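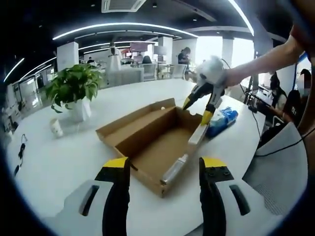 A clear plastic bottle held in a hand-held gripper inside an open cardboard box in the Stidelness office.

Packers at Zikden swap the line for the gripper table

I've been buying my washing-up liquid and shampoo from Zikden for years, the way half of Wisbridge does, and I'd always pictured somebody at the other end with a tape gun and a radio on. That's still more or less right for now. But since January some of the packers have been spending part of their week upstairs in the office at Stidelness, sat or stood at a big white table, picking things up with a gripper in their hand and putting them in boxes, over and over, so that a machine can learn to do the same.

I went along one afternoon to have a look, and they let me have a go as well (I'll come to that).

The machine is called Illés, and it's going in at the end of packing line 3 later in the year. It's an arm on a stand with a pair of fingers much like the ones on the hand-held grippers, and it will take on the small mixed orders: one bottle, one packet, one box. Those are the orders everybody on the line moans about. They're fiddly, no two are alike, and you can't get any rhythm going. The big regular orders, the cases and the trade stuff, stay with people, and so does anything made of glass.

To get Illés ready, Zikden wants 3000 goes at packing a box, all done by people who know the job. The packers are around 500 in. Each go is short. You take up your gripper, you squeeze, you lift the bottle or the packet, you set it down where you'd want it if you were the customer opening the thing, and you let go. Then somebody tips it all out and you start again with the box turned a different way.

Pin-yu Wan has packed at Stidelness for longer than most and was one of the first to put her name down. I asked her what it was like and she laughed at me.

"It's like eating peas with barbecue tongs for the first day," she said. "You know exactly where your hand wants to go and the thing on the end of it doesn't agree. Then on the second day you stop thinking about it. My husband says I've started reaching for the salt like that."

She likes it up there, mostly. It's warm, you can talk to whoever's next to you, and there are windows. The line downstairs has none. What she misses is moving about. On the line she walks miles in a shift and she sleeps well for it. After a whole session at the table, she told me, she goes home with a stiff neck and a head full of boxes.

There was some bother about this at the start. The first rota had people on the gripper table for a full shift, and a few of them said flat out that they wouldn't do it again. Now nobody does more than 3 hours at a stretch before going back down, and there's a proper break in the middle with the kettle on. It sounds a small thing but you'd be surprised how many people brought it up with me without being asked.

Pay was the other one. Packers on the line get a bonus for speed, and of course there's no speed bonus for going slowly and carefully with a gripper. For the first couple of weeks people were losing money by volunteering, and the list of names got very short very quickly. Zikden has since agreed to pay table time at each person's average line rate, bonus included, and the list has filled up again. Pin-yu reckons they should have thought of that before they bought the table, and I can't say I disagree with her!

So, my go. I was handed a gripper and pointed at a bottle. The fingers open and close as you squeeze, and they're narrower than you expect, so you've got to come at a round bottle dead square or it rolls off and away. Mine rolled. It rolled again. When I finally had hold of it I banged the side of the box on the way in and a young lad across the table said, very kindly, that we'd probably leave that one out. The packets are worse. There's nothing to get hold of on a soft packet unless you know to go for the fold, and the packers all do know, from years of doing it with their fingers.

That's the bit that stuck with me. A lot of what they know had never been written down anywhere. Bottle first, always, and lying down if the box is shallow. Packet tucked in beside it to stop it sliding. Cap away from the corner that gets dropped. When the trainers first turned up with an instruction sheet, it had the packet going in before the bottle, and apparently there was a bit of a silence and then everyone spoke at once. The sheet was changed by dinner time.

The packers now have a say in which goes are kept and which are thrown out. Two of them sit down with the recordings at the end of the week and mark them up, and they're a lot stricter than the engineers were. Pin-yu does this most weeks. She has thrown out plenty of her own.

The question everybody wants answered is what happens to jobs once Illés is up and running, and I did ask it. Zikden's line is that no permanent packer will go because of the new machine. Three posts that have come empty through people retiring or moving on won't be filled, though, and the extra hands who usually come in for the Christmas rush have been told there may be fewer hours this time. For some families round here those hours pay for Christmas, so I don't think that should be skipped over. I asked whether there was anything in writing beyond this year. There isn't yet. The packers' reps have asked for it and are meeting the managers again soon.

There are also some new jobs on the way, or bits of jobs. Someone on each shift will mind the machine, clear it when it drops something and decide when to switch it off and do the orders by hand. The packers who've done time on the gripper table get first pick of that, with training, and it's a step up in pay, though how much of a step hadn't been settled when I was there. Not everyone fancies it. One woman told me she'd come to Stidelness to get away from a job where she watched a machine all day, and she'd be stopping on the trade orders, thank you very much.

Pin-yu hasn't decided. She'd like the money and she's curious to see whether the thing can manage a packet. "If it puts it in on top of the bottle I'll know it wasn't paying attention to me," she said.

The arm is due to be tried out on real orders in the quiet spell after the summer, with a packer checking each box before it's taped. If your parcel from Zikden turns up with everything rattling about in it, they've asked people to ring the usual number and say so, and to hang on to the box if they can. The number's on the packing slip. Mine is still on the fridge from last time, when they sent me somebody else's hand cream.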